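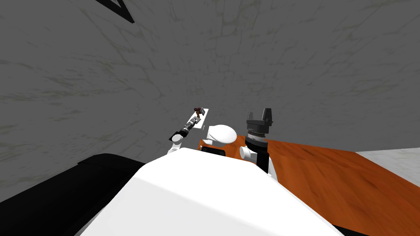
19 Jan 2021

**Semley reading program, second report**

We were funded to sign up 947 families and the sign-up sheet says we did. I would not lean on that number. Signing up took one click, and only 50 families have borrowed a book since October.

Fumard wants to call this "strong early interest" – I don't. The Verschueren branch has lent nothing and still bills us for 26 hours a month.

I'd hold the next payment until we have two months of real loans to look at.

Fitzgerald Greenberg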